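Baiba Uibo
@baibauibo · January 24, 2021

Gripper budget thread. Writing this between calls so bear with me.
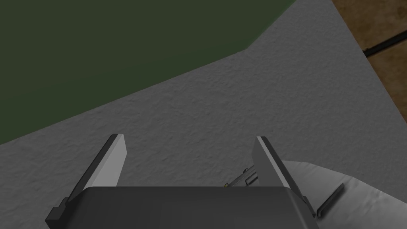
1/ Where the money goes

We're buying for one cell. One arm, one gripper, one spare set of fingers. Everybody quotes you the arm. Then the gripper is "from" a price, and "from" means no fingers, no cable, no mounting plate.

2/ Sim first

Ran the two-finger model in simulation before asking for a quote. Wide open, rough gray surface under it, soft white thing off to the right. Cost us staff time and zero shipping. Did not answer everything but it killed one option off the list before lunch.

3/ Fingers

Budget them as a consumable. Flat plates are fine for boxy parts. Anything soft, plan on custom pads. Valdis wants 2 sets on the shelf, I had one in the sheet. He won.

4/ The quotes

Gramell: cheaper up front, 10 week lead time, fingers extra.
Sarkero: pricier, fingers included, adapter plate extra (why)
Vornport: still waiting. Third email went out this morning.

5/ Stuff missing from my first spreadsheet

adapter plate
cable, long enough this time
freight
somebody's time to wire it
training day
a table that doesnt wobble

I put $1000 in for "misc" and it was gone by row 12.

6/ Lead times

Count backward from when you need it running, not from when it lands on the dock. We gave ourselves 40 working days between delivery and first real shift. Ismail thinks that's generous. Ismail is not doing the wiring.

7/ Used?

Looked at a used unit through Hsieh. Good price. No paperwork on hours, controller one version back, and nobody there could tell me if the cable was included. Passed. Might go back to them for the spare.

8/ Service contract

Read what "response" means. One of ours says next-day response and thats a phone call. On-site is a seperate line. Ask for both numbers in writing.

9/ Replying to Li-hua Mok

Yes, leasing was in the running. Monthly looked nice, but the buyout at the end put it over the Gramell price. If your volume is shaky I'd still run the numbers.

10/ Where we are

Leaning Gramell plus the extra finger set. Purchase request goes in once Vornport answers or I give up on them. Want it on the floor by October. If anyone has run the Sarkero one with soft goods pls reply, esp. how fast the pads wear.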